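Long one on the ticket situation at Mengal, as people keep asking me and I'd like to have it all in one place.

The club put the away ticket allocation online on 29/07/2019 at 10 in the morning. We had 900 seats for the opener at Nillell. By 11 the site said sold out.

Plenty of season ticket holders missed out, me included. The email said we would get first pick. The link in it took you to the general sale page, same as everyone else.

I called the ticket office. Bushra Janjua picked up and was polite about it. She said the priority window "did not load as planned" and that she had passed it up the chain.

Tariq Cheema was on the site at the same time as me and got two seats. He hasn't had a season ticket in four years. Good for him, he did nothing wrong, but that isn't how it's meant to work. 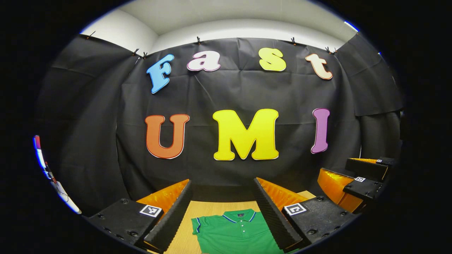 The supporters' group has asked for 200 of the seats to be pulled back and offered again. I don't agree with that. You can't take a ticket off someone who paid for it.

What I'd want is a proper priority window for the next away game, with a code that only works once. Husus has done it that way since last season and their fans seem fine with it.

Shahzad Sethi wrote to the club's chief executive, Oranuch Kaewkla, and posted her reply. She says sorry and says they're "reviewing the process" — no date given.

Meanwhile the manager was asked about it after training and said he only picks the team. Fair enough.

For the record, I'm still going to Nillell. Ankit Shakya has a spare because his brother is working. Face value, paid him already.

If you have a spare and can't go, please use the club's resale page. It opens at noon tomorrow.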